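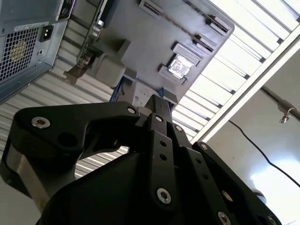

Figure 4.1 Computer motherboard and power supply unit.

Chapter 4
Sorting and dismantling discarded computers

Contents of this chapter
4.1 Scope and terms
4.2 Receiving and weighing
4.3 Fasteners and access
4.4 Fractions and their destinations
4.5 Losses
Exercises

4.1 Scope and terms

Chapter 3 dealt with the collection of discarded equipment from homes and offices. The present chapter follows the material from the gate of the sorting yard to the point at which it is sold or sent for disposal. It is limited to desktop computers. Screens and portable machines are treated in Chapter 5, as the glass and the batteries call for separate handling.

A unit is one computer as received, whether complete or not. A part is anything that can be taken from a unit without cutting. A fraction is a body of material that is sold or disposed of under one description, such as mixed steel or cleaned aluminium. The same part may belong to different fractions in different yards. A power supply unit, for instance, may be sold whole, or opened and divided into casing, cable, board and windings. Which course is taken depends on the price of copper, the cost of labour and the distance to the buyer.

The term "high-grade board" is used in the trade for boards with a relatively high content of gold and palladium. Motherboards are normally placed in this class or the one directly below it. The boards inside power supplies are low grade. They carry heavy components with little precious metal and should not be mixed with motherboards, as the price of the whole lot will be set by the poorer material.

4.2 Receiving and weighing

The worked example in this chapter is the yard at Letima, which takes equipment from the town itself and from the district of Sirari. The records were compiled by Gemechu Araya and cover the month of September. In that month the yard received 2,861 kg of desktop computers. After inspection, 847 kg was set aside for repair and resale, and the remainder passed to dismantling.

Weighing is carried out twice, once at the gate and once after inspection. The second weighing excludes packaging, loose cable and anything that is not a computer. The two figures should be entered in separate columns. A single corrected figure hides the weight of unwanted material and makes it impossible to compare suppliers.

Inspection is brief. The case is checked for damage by water or fire, the storage drive is removed and logged, and the unit is marked for one of the two streams. Drives are kept in a locked store until they have been wiped or destroyed (Section 6.3).

4.3 Fasteners and access

Most of the time spent on a unit goes on fasteners. The layout of parts within a desktop case has changed little, but the heads of screws, the use of clips and the order in which panels come off differ between makers.
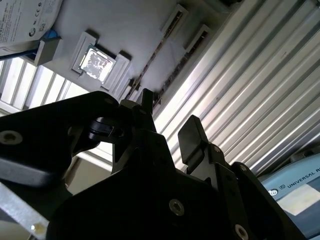
Figure 4.2 Countersunk hex bolt with a silver rim and, near it, a smaller black screw.

A countersunk head sits in a conical recess and leaves little or nothing for pliers to hold. If the socket is rounded off, the head must be drilled. A raised head can usually be gripped from the side and turned out. For this reason worn driver bits should be thrown away early where countersunk fasteners are common. Dark screws set in a dark surface are easily missed, and a panel that will not lift should be checked again for screws before it is levered.

Screws removed during dismantling are collected as steel. They should be kept out of the board fraction, where they are treated as contamination and deducted from the weight paid for.

4.4 Fractions and their destinations

Letima separates dismantled units into steel, aluminium, cable, motherboards, low-grade board, power supplies sold whole, and plastic. Boards are held until a lot of 200 kg has been reached and are then sent to the buyer, Ejigu. Steel and aluminium are sold locally. Plastic without a readable material mark has no buyer and is sent to landfill.

Fasil Weldu has argued that small yards gain little from opening power supplies, and that the work should be left to plants with machinery for stripping windings. The calculation is set out in Table 4.2. It is sensitive to the hourly wage, and readers should repeat it with local figures before applying the result.

Capacitors in a power supply can hold a charge after the mains lead has been removed. Units intended for sale whole are not opened at any stage.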